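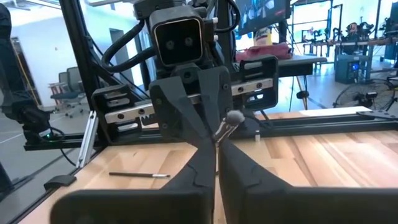

Two fingers, one lever and a lot of patience

Henrike Albers has been comparing grippers since January, and she talks about it the way other people talk about their allotments. Ask her what she has learned and you get a story about a paintbrush. Ask her about the paintbrush and you are soon deep into screws, cable loops and the right shape for a fingertip.

"I love small things that are awkward to hold," she says. "Big boxes are fine, good luck to them. But give me a knob on a rod, or a brush that has rolled flat on the table, and I'm happy for the whole day!"

We met in Welstead, where she and Svenja Böttcher run the gripper trials for a small outfit called Troveo. Their job is to put different hands on the same arms, try them with the same objects, and write down what happened in words that somebody else can use. Troveo doesn't make grippers itself. Workshops and small factories come to it when they are about to spend money on one and would like to hear from a person who has already dropped things with it.

The lever is the current favourite. It is a thin silver rod with a round grey knob on top, and it looks like nothing much until you watch a pair of broad black fingers close on it.

"A sphere is a rotten shape for two flat surfaces," Albers explains. "You touch it at one point on each side and it wants to turn. So do you go for the knob, or do you go lower and take the rod? With wide fingers you can't always see what you've got, and that's where the arguments start."

The arguments are mostly with Böttcher, who prefers the rod. Albers prefers the knob. They have agreed to try both ways with every hand, and to do 40 attempts each way before either of them is allowed an opinion. Böttcher keeps the tally in a notebook with squared paper, and she won't say the running score out loud until the last attempt is done.

"She does the poker face," says Albers. "I stand there trying to read her pencil."

What they compare first is the fingers themselves. The wide, angular ones are stiff and don't mind being knocked against the table, and Albers has a soft spot for them. Their weakness is that they take up so much of the view. With a camera at the wrist, the fingers are the first thing you see and sometimes nearly the only thing.

"You get used to it, a bit like the bonnet of a car," she says. "You know where the ends are even when something is hiding behind them. But I notice new people leaning sideways in their chair, as if that would help them see round the corner. I still do it too."

Then there is the parallel type, where two carriages run along a rail and bring the fingers together in a straight line. Böttcher is the fan of this one, and she joined us at this point, I suspect because she had heard the word "rail" from the next bench.

"Straight in, straight out," she says. "When the fingers travel in an arc, the tips change height a little while they close, and you have to allow for that if the thing is lying flat. With the rail I can come down, stop, close, and the tips stay at the height where I left them. For a paintbrush on a wooden table that's lovely."

She wanted to talk about the handle end versus the metal end, and I let her, and I'm glad I did. The metal collar is the obvious place to grab, being firm and easy to spot. It is also close to the bristles, so if you want to do anything with the brush afterwards you are holding it like a toddler holds a crayon. The handle is better for that. It's thinner, though, and it tapers, and a finger with a hard flat face can push it along the table before it gets a grip.

"So you end up caring about the tip," Böttcher says. "Soft pad, hard pad, a little groove, no groove. We had one set of pads with a V cut into them and they were wonderful on the brush and hopeless on anything with a flat side."

The V pads came from Mirani, a two-person workshop that cuts fingertips to order, and they have since come back in a shallower version. Albers fetched a pair to show me. They were smaller than I expected, and she handed them over with the care you'd give somebody's glasses.

"The shallow ones are good at nearly everything," she says. "They're just not brilliant at the one thing any more. Svenja misses the old ones."

"I do miss the old ones," says Böttcher.

The white peg is the other regular on the table. It stands up by itself, which makes it an easy pick, and for a long time they used it only as a warm-up. Darius Mihăilă changed that. He looks after the controllers, and he pointed out that an easy object was perfect for comparing them, precisely because the gripping wasn't the hard part.

"If you can't blame the fingers, you have to look at how you're driving the arm," he says. "That was my whole case, and they let me have a week with it."

His week turned into 30 sessions spread over a couple of months. He asked colleagues to move the peg from one spot to another using two sorts of controller: one where you guide a smaller arm with your own hand and the big one copies it, and one with a handset and buttons. He expected the handset to lose badly.

"It was slower, yes. But people set the peg down more gently with it," he says. "With the copying arm they felt so at home that they got a bit cheeky and plonked it down! I went back through the force readings twice to make sure. I was delighted, I'd had no idea it would come out like that."

They have since slowed the last few centimetres of travel when the copying arm is in use, and the plonking has mostly stopped. Mihăilă would like to try a setting that people can switch on with a foot pedal. Albers is against the pedal, having once worked with one that slid away under the table whenever she wanted it.

Cameras take up the rest of the conversation, and a fair part of lunch. The head they like best at the moment has two lenses side by side, and Böttcher is keen on it for judging depth near the table, where a single lens leaves her guessing. The drawback is the cables. They are thick, they need a generous loop so that the arm can turn, and a generous loop is just the thing to wander into somebody else's view.

"I've retied them so many times," says Albers. "Too tight and they pull at the end of the reach. Too slack and they're waving about in front of you. There's a happy middle and I find it, and then we change the hand and I have to find it all over again."

Is there a winner? I asked it three times in different ways and got three different answers. For the lever, Albers would take the wide fingers and the knob. For the brush, Böttcher would have the rail, with the old V pads if anyone would let her. Mihăilă says he doesn't mind which hand is on the arm provided he can choose what's in his own.

All of it is going into a write-up for Sosmont, a maker of small hand-finished parts that wants two arms working across one bench. The log behind it has reached 2,459 entries, counting all the objects and all the hands, and Albers has read every one of the comments. Her favourite is one of Böttcher's, from a long afternoon with the lever. It says "held it, don't know how, do again".

"And she did do it again," says Albers. "Four more times. I've got it marked for the front page if they'll let me."

Next on the list is passing an object from one hand to the other, with a wide pair of fingers on one side and the rail on the other. Böttcher has already sharpened her pencil for it, and they still haven't settled whether to start with the knob or the rod.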